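Home | Guides | Your Rights | News | Contact

How to appeal when your group is refused registration

By Krisztina Deák
Updated 1/21/23

A refusal letter from the Remholm registry can stop a minority association from renting a hall, opening a bank account or holding a public meeting in its own name. You have 50 days to appeal. The count starts on the day the letter was delivered, so keep the envelope.

1. Find the ground for refusal

Look for the article number in the second paragraph of the letter. Most refusals cite either the name of the group or its stated aims. If no article is given, write that down. A decision without a legal ground can be challenged for that alone.
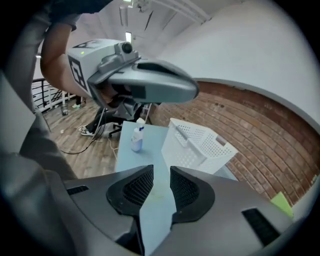 Do not rewrite your charter yet. Changing it now may be treated as a new application, and the first refusal will then stand.

2. Collect your papers

You need the refusal letter, the charter, the minutes of the founding meeting and the list of founding members. Make 2 copies of everything. Members who are worried about being named can ask for their home addresses to be kept out of the public file. Use Form 174 for this and hand it in with the appeal.
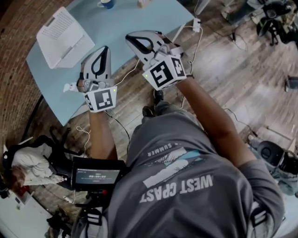
3. File at the court office

Appeals go to the administrative court in Sodham. The fee is 200, payable at the counter. Groups with no income can ask for a waiver on the same day. Get a stamped copy before you leave.

4. Prepare for the hearing

Hearings are open unless the judge orders otherwise. Ask in writing for an interpreter if any speaker needs one. If the registry's lawyer asks for a delay, ask the judge to set the new date before everyone leaves the room.

Related
Jakab v. Remholm Registry: what the November ruling changed
Permits for public assemblies in Windero
Observing a trial: notes for first-timers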